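Search this site Go

Coman Home Tasks Kit: recording package for humanoid robots

Print this page | E-mail to a friend

I'm Kwame Appiah and I put the Coman kit together, so if something in it annoys you, I'm the one to write to!

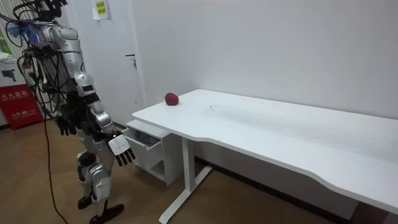

I started on this because I was sick of recording software that treats every take like a lab experiment. I wanted to run a short household job, save it, tag it and go again (and again, and again) without opening four windows. So that's what Coman does. You get the recorder, the labeling tool and a set of task cards, and it all runs on one ordinary workstation.

The task cards are my favorite part. Each one is a small job around furniture: open the top drawer, close it, put an apple in, take it back out. I keep the jobs small on purpose. A drawer sounds dull until you've tried to teach one, and then you find out how much a policy cares about where the feet were before the hand ever got near the front panel. Please vary your starting stance! I can't say it enough.

What's in the package:

132 task cards, printed and as files
Recorder license for 2 workstations
Kaltent time-sync box, which lines up joint readings with your fixed camera
Storage for 2000 episodes before you need to add a disk

My own rule is 700 good episodes on one card before I bother training, but your robot may be happier with fewer. Keep the fumbled takes too, just tag them as misses. The labeling tool has a key for it (M, and yes, you can change it).

Power and network cables aren't included. Get longer ones than you think, and run them behind the robot if it's going to be stepping around.

The Givine export format was added in December 2021. The older format still works and I have no plans to drop it.

Write to me through the contact page for a quote.

Contact | Copyright Prurnotby | Back to top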